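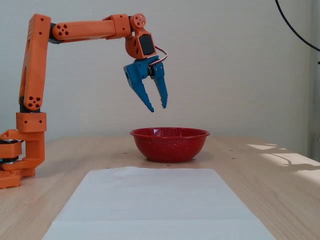 How to work out a club's head-to-head record before a match

If you've ever sat down to write a few lines for a supporters' page, or a short piece for the programme, you'll know that somebody always wants the head-to-head. How many times have we played this lot, how many have we won, and when did we last get anything at their place? It sounds like a five-minute job and it can be, but the first few I did took me whole evenings, mostly through starting in the wrong place. So I've written down the way I do it now. It should suit any football club from the National League downwards, and I dare say it would do for rugby or hockey with a bit of bending.

I'll use Hukgate Town against Wumbei Rovers all the way through, as it's the one I had to do most recently and the notes are still on the desk.

What you'll need

A list of results for your own club, season by season. A club history book is best, a good website is next best, and a box of old programmes will do if you have the patience (and a dry afternoon). You'll also want a spreadsheet, or a ruled notebook if you prefer. I did mine in a notebook for years and only changed over when my handwriting got too bad to add up.

Step 1: Decide which matches count

Do this first, please! Most arguments about head-to-heads are two people counting different things. League meetings are the usual basis, and I'd stick to those for your main figure. Cup ties can go in a second list underneath. Friendlies I leave out altogether, and the same goes for county cup games where both sides put out the reserves, though I know people who feel differently about that.

Play-off matches are the awkward ones. Some record books put them with the league and some put them with the cups. I keep them separate and mention them in a sentence of their own. Whichever you choose, write it at the top of the sheet so that you do the same next time.

Step 2: Check whether either club has changed its name

Wumbei Rovers were Vindix Athletic until they moved to their present ground, and if you only search for Rovers you lose the first 17 league meetings completely. I did exactly that, and had it in print before a very polite gentleman wrote in.

A change of name is usually simple enough to follow. A club that folded and was started again is harder. My own rule is to go by what the club itself says in its history, and to put a short note beside the figures if it's a matter of dispute.

Step 3: Make your list

One row for each match, with these columns:

Season
Date
Competition
Home or away
Our goals
Their goals
Result (W, D or L)
Attendance
Notes

Always put your own club's goals first, even for away matches. Printed results nearly always give the home side first, so you'll have to turn the away ones round as you go. Turning a 3-1 defeat into a 3-1 win is the easiest mistake in the world to make, and I still do it when I'm tired. I go through all the home matches in one sitting, have a cup of tea, and then do all the aways.

You can leave attendance out if you're short of time, but I'd urge you to keep it. Readers love it. The biggest gate for this fixture at Hukgate was 2116, for a promotion match on a bitter afternoon, and the smallest was 468. Those two numbers got more comment than all the wins and losses put together.

Step 4: Count up, twice

Add the wins, draws and defeats separately for home and away, then add the two together. The total should be the same as the number of rows. If it isn't, you've either missed a result out of the W, D or L column or put one in twice.

Then check against the other club's figures if you can find them. Their wins should be your defeats, and so on. When the two don't agree, look first at abandoned matches. A game stopped by fog at half-time and played again in March will often be in one club's list twice and the other's once. Only the replayed one should count.

After that, look for seasons that were never finished. Results from a season that was wiped from the records are normally left out of the official total, but I put them in the notes column so that they aren't forgotten.

Step 5: Pick out the bits people want to read

A bare total is a dull thing to put in front of anyone. Go down your list and look for the last home win, the last away win, the heaviest score either way, and any run of matches without a defeat. A long gap is nearly always worth a mention – supporters do like to be reminded of how they've suffered.

Be careful with the wording here. "Unbeaten in six" and "won six in a row" get muddled very easily, and "last season" means something different in July from what it means in September. I write the actual season out each time.

Step 6: Write it up short

Two or three sentences will do for a programme. Something along these lines:

"Town and Rovers meet in the league for the first time in three seasons. Rovers have had the better of it lately, and Town's last home win in the fixture came on the opening day, in front of a crowd of just over 1000."

Put the full table on the website, where there's room for it, and let people know where to find it.

Keeping it up to date

Add the new result the same evening, while you've still got the score and the gate in your head. I used to save them all up for the end of the season and it was a miserable job. If you use the Carevus League's own results page, wait until the attendance has been confirmed, as the first figure given out is quite often changed a day or two later.

Keep a spare copy somewhere other than your own computer, too. And hang on to the old notebooks, even when everything in them has been typed up. I went back to mine only last month to settle a question over an own goal.

Page last updated September 4, 2026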